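Against the Sealed Desktop
Filed under Opinion, Stirkdale Hardware Notes
11th October

The standard argument for the sealed small-form desktop is that most owners never open the case. The premise is probably correct. The conclusion drawn from it, that serviceability is a cost with no return, ignores who handles the machine after its first owner is done with it. Second and third owners open cases. So do repair benches, school districts and anyone who has to keep an office running on a fixed budget.

I have spent most of my working time since February inside ordinary office towers, and my position has hardened. The mid-size tower with a socketed processor, slotted memory and a removable power supply is still the correct design for a general-purpose desktop.
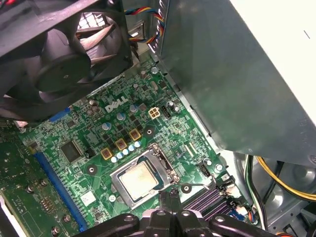 Consider the processor first. A socketed part held by a metal bracket and a lever can be removed without tools once the cooler is off. The old thermal paste is wiped away, the contacts are inspected, and the part goes back or a different one takes its place. A soldered processor offers none of this. If the board fails, a good processor is scrapped with it. If the processor is too slow, a good board goes the same way.

The counterargument is that sockets add height and cost. They do. Wollow, which sells a sealed unit into the same offices, puts the saving at 3 millimeters of height. I have yet to visit a desk where that dimension decided anything.

Memory is the stronger case. It is the upgrade most likely to extend the useful life of an office machine, and it requires less skill than changing a printer cartridge.

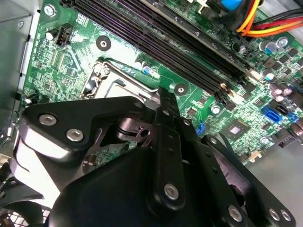 Four slots are better than two for a simple reason: existing modules can stay in place when more are added. With two slots, both usually occupied, an upgrade means discarding working parts. Latch design also matters more than it gets credit for. A latch that gives clear travel and a definite click will be used correctly by a beginner. The Brutora boards I worked on last winter had short, stiff latches crowded against the cable run, and I saw modules left half seated as a result.

Training is the other objection. Managers worry that staff will bend pins or drop parts, and some will. Handling a bare processor is a learned skill: grip by the edges, keep off the contacts, lower it straight, apply no force. It should be practiced away from a live board, on a dummy plate or a scrap unit, until the motion is routine.

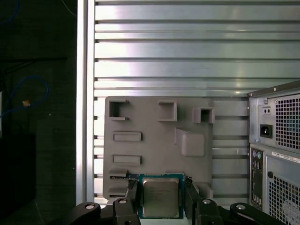

The Enriquez bench manual allots 300 seconds to a processor swap, cooler excluded. I consider that generous for an experienced hand and fair for a new one. Speed should not be graded at all in the first sessions.

Power supplies deserve a separate word. A boxed internal supply with a legible label tells the technician what is fitted before anything is unplugged. External bricks get separated from their machines, mixed in drawers and matched by connector shape, a poor method of choosing a voltage.
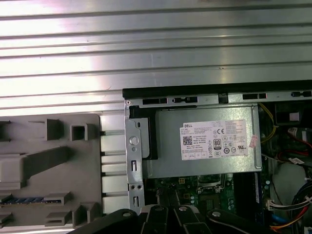
Open chassis with the Dell-labeled power supply in place.

My one complaint about the tower format concerns proprietary parts. Nonstandard supply dimensions and connectors undo much of the benefit, and a buyer should check both before signing for a fleet. Ask the vendor for the service manual as well. If it is available only to authorized centers, treat the machine as sealed and price it accordingly.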